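Home Articles Issues Contributors Search
Reading time: 14 minutes

The quartermaster's letters and the bread convoy

Most of what has been written on the Delach garrison comes from the regimental order book, and the order book is a wonderful source for guard mounting, courts-martial and the commanding officer's temper. It is a poor source for food. Bread gets mentioned when it fails to turn up or when somebody has sold it, and otherwise the reader could be forgiven for thinking the garrison lived on parades. The quartermaster's letters change this completely. They survive in the Ó Dubhghaill papers, 104 of them in all, many on the backs of older returns, and they let us follow a loaf from the contractor's oven to the barrack room in more detail than I had dared hope for when I first untied the bundle.

The basic problem was distance. The garrison had a nominal strength of around 400 men, and the nearest ovens able to bake on that scale were down at the river landing, 14 miles off by a road that the letters call "the new road" when it was dry and several other things when it was not. Earlier writers assumed that a bakery stood inside the fort. Breathnach questioned this in her study of the barrack accounts, pointing out that the accounts pay for no firewood beyond the ordinary barrack allowance, and the letters prove her right. The quartermaster asks for an oven again and again. He sends a sketch of where it might go, he gets a local mason to price it, and in one marvelous letter he offers to have the men cut the stone themselves if only somebody above him will pay for the iron door. He never got his door.

So the bread came by cart, and the cart needed an escort. Here the letters touch on a question that matters well beyond Delach, namely how much of a small garrison's strength went into simply feeding itself. The convoy left before dawn with a subaltern's party, loaded at the landing, rested the animals, and returned the next day. For two days out of every issue, then, the men of the escort were missing from the guard roster, and the adjutant complains of exactly this in the order book without ever saying where they had gone. Fahy read those complaints as a sign of desertion, and on the evidence she had in front of her it was a fair reading. With both sources open on the same desk, though, the gaps in the roster and the convoy dates fall into step so neatly that I laughed out loud in the reading room. The men were walking beside the bread!

It would be a mistake to treat the escort as idle time. The letters show the subaltern carrying the garrison's mail, returning broken musket locks to the armorer at the landing, and bringing up recruits. In January, when the road was at its worst, the convoy was the only regular contact the fort had with anyone. The surgeon's requests went down with it and his medicines came back, and there is a long, funny and rather sad exchange over a case of bark that traveled both ways twice, on account of a clerk who would not sign for it. I have come to think of the convoy as the garrison's real line of command. An order could be issued at headquarters on any day the general pleased, but it was obeyed at Delach on the day the carts came in.

The quality of the bread is another matter. Amato has argued from contract prices that garrisons at the end of a supply line were deliberately sent inferior flour, and the Delach letters give her some support. The quartermaster describes loaves "grey in the heart" and asks that a sealed sample be kept at each end so that the contractor could not claim the damage was done on the road. But he also admits, in a letter he marked as private, that his own store leaked, that he had put the bread under the gable where the slates were gone, and that the contractor's man had seen it there and said nothing out of kindness. A price series cannot tell us that. It makes me wary of reading poor bread as fraud wherever we find it, and I would love to see the contract prices set beside store returns for other posts on the same line.

There is also the question of who drove. The carts were hired with their drivers, and the drivers were local. Mac Mathúna has shown how far the hire of carts could sour relations between a garrison and the farms around it, especially at harvest. At Delach the pattern looks gentler, at least on paper. The same few surnames return letter after letter, the rate is seldom disputed, and when one driver lost a horse on the hill the quartermaster pressed for compensation until it was granted. I don't want to make a friendship out of a pay dispute, and we have nothing at all in the drivers' own words. Still, a man who wrote that often on behalf of a carter's horse was keeping up a connection he valued.

A word on method. The letters were transcribed in full by Kevin Madigan and me, working separately and comparing results afterward. Where we disagreed on a reading we kept both, with the less likely one in brackets. Dates were taken from the letter itself when it had one and from the convoy sequence when it did not, and the second kind is marked in the appendix. The order book was read from the original throughout, since the printed edition silently drops the parole and countersign, and in a handful of places those turn out to be the only clue to which day a page belongs.

Figure 2. Orange zippered pouch with a dark navy band, on a light-colored wooden tabletop. 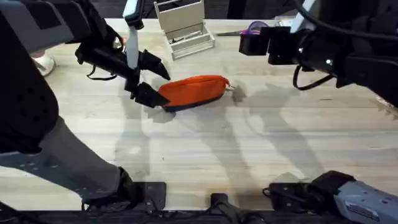 The parole words deserve more space than I can give them in this section. The adjutant liked to pick the names of river towns, and in the weeks when the convoy was late he picked the landing itself, over and over, which tells us what he was thinking about when he sat down to write the orders.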